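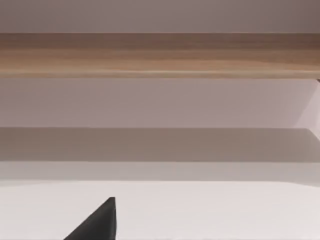 Gripper comparison, weekly check-in
2020-09-11
Notes: Takeshi Takagi (typed during the call, fix what's wrong)

1. Sim runs
Shelf reach task, wrist camera view. 835 episodes done so far across both finger models, Flosska and Torby. 17 crashed on load, all Torby, same collision mesh error each time. Rerun those before anyone quotes numbers.
Success rates not comparable yet. Flosska runs used the old controller gains, Torby got the new ones. My fault, should of locked the config. Redo Flosska with new gains.

2. Camera
Long talk. Wrist cam sits so low that only one finger shows in some poses, just the tip of it. Question was does the policy need both. Minami team says yes, wants camera moved back. Prekano side says leave it, the real mount has no room behind the flange.
Agreed: try 2 mounts in sim, current one and one set back, same seeds. No hardware changes till that's in.
Also: shelf panels are very plain, mostly flat mauve and off-white, only the board has any grain. Depth estimate drifts on the flat parts. Add texture randomization? Yes, but after the mount test, one change at a time.

3. Fingers
Pointed tip gets into narrow gaps fine, bad on rounded edges, slides off. Wide pad opposite. Not surprising. Somebody asked for a third design, parked until October.
Friction value in sim still a guess. Need bench measurement of both pads on coated board and on bare wood.

4. Controller
Step delay on the bench arm came up again. Log shows 127 ms worst case, sim assumes none. Add delay to sim as a setting, default off so old runs still reproduce.
Short argument over position vs impedance control for the shelf contact part. Not settled. Takagi to write up half a page on both, no more than that.

Actions
- Rerun crashed Torby episodes, fix mesh first (Torby group)
- Flosska rerun w/ new gains (Takagi)
- Set-back mount in sim, send renders round (Minami)
- Check real clearance behind flange, with calipers pls, not off the drawing (Prekano)
- Pad friction on bench (open, need a name)
- Delay setting (Takagi)

AOB
Shared drive nearly full. Delete old render folders, keep the logs. Ask before deleting anyting with "baseline" in the name.
Next call same time, same link.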